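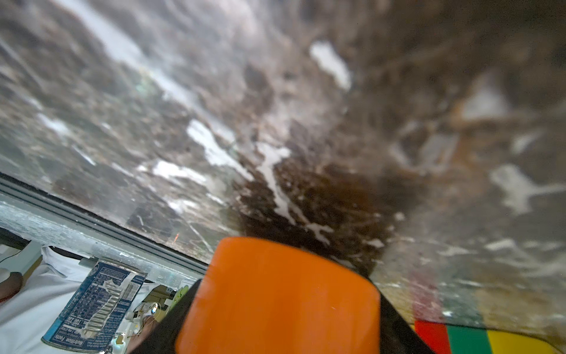
Natsumi Tsuji

Préparer un déplacement au stade de Trimham

Achetez le billet en ligne dès l'ouverture des ventes, en avril pour les derniers matchs de la saison. Le secteur visiteurs est petit et part vite.

Prenez le car à la gare routière et descendez à l'arrêt Fernandes. Comptez presque 50 minutes de trajet.

À l'arrivée, suivez la rue du canal jusqu'à la porte 3. Les sacs à dos sont refusés – la consigne se trouve porte 2, côté parking.

Gardez votre billet pendant tout le match, il est redemandé après la mi-temps.

Pour le retour, le dernier car part 30 minutes après le coup de sifflet final.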